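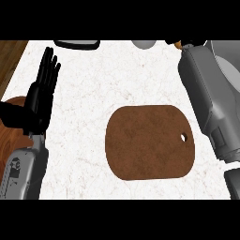
How long should a cask sit before you hook it up to the hand pump?

Overnight at least, a full day is better. Dark beers usually drop slower than pale ones, so pull a sample before you commit.

Section 4. Hooking up and first pour, Skolley hand pump (single cylinder)

Pump should already be clamped to the bar per Section 3. If it rocks when you pull the handle, go back and tighten the clamp. Don't pour on a loose pump.

You need: the beer line that came in the box, cask tap, two hose clips, clean bucket, the Vergara line cleaner, a flat screwdriver, a measuring jug. Rubber mallet if the cask isn't tapped yet.

CAUTION: line cleaner burns skin and eyes. Gloves and goggles on before you open the bottle. Never mix with any other cleaner.

Cleaning before first use

1. Disconnect the line from the cask if you already put it on. (People do this.)
2. Put the cleaner in the bucket and add cold water, ratio is on the bottle label. Cleaner strength changes from batch to batch so read it each time.
3. Drop the open end of the line in the bucket. Pull the handle until the mix comes out of the spout. Catch it in the jug.
4. Leave it in the line for the time on the label. Not overnight, it gets at the seals.
5. Lift line out, rinse bucket well, refill with fresh cold water.
6. Pull through until there's no slick feel and no smell. Then dump the bucket, refill and do it agian.

Note: a new line can taste like plastic even after cleaning. A second round of cleaner normally fixes it. If not, call the Ellport service desk and ask for a swap.

Tapping and connecting

1. Soft peg in the shive first, let it vent. Beer may foam out of the hole, have a towel there. Change the peg if it clogs.
2. Once it stops working, hard peg until you are ready to serve.
3. Check the cask tap is CLOSED. Drive it into the keystone with one firm hit. Two if you must. Lots of little taps will give you a leak.
4. Pull a small sample straight from the tap into a clean glass. Cloudy? Wait. Don't move the cask.
5. Screw the line onto the tap with the Wistetti adapter. Washer goes in flat side toward the tap. Hand tight and then a quarter turn.
6. Clip the other end to the pump inlet, tighten both clips.
7. Hard peg out, open the tap.

CAUTION: never pull beer with the hard peg still in. You're drawing a vacuum on the cask and the beer goes flat or won't come at all.

First pour

Throw out the first 500 ml, it's mostly rinse water. After that:

1. Glass under the spout, tilted. With the swan neck on, the tip of the spout goes right to the bottom.
2. Slow, even pull, all the way down. Let the handle come back on its own.
3. Repeat until full. A short top-up pull at the end is fine.

Too much head with the sparkler on, back it off half a turn. Still too much, take it off altogether and try a plain pour.

Spitting or air in the line: check the washer at the adapter, then the clips. Handle feels heavy: tap not fully open, or the line is kinked behind the bar. Drip from the spout between pours: check valve, see Section 6.

End of the night

Close the tap, hard peg back in, wipe the spout. Beer left in the line should be pulled off before the first pint next day. Catch 200 ml, taste it, keep going if its off.

Cask should be finished within 3 days of opening. Past that it turns sour, pump or no pump.

Seal kit and spare washers are listed in the parts sheet at the back. Quote the number stamped under the handle when you order.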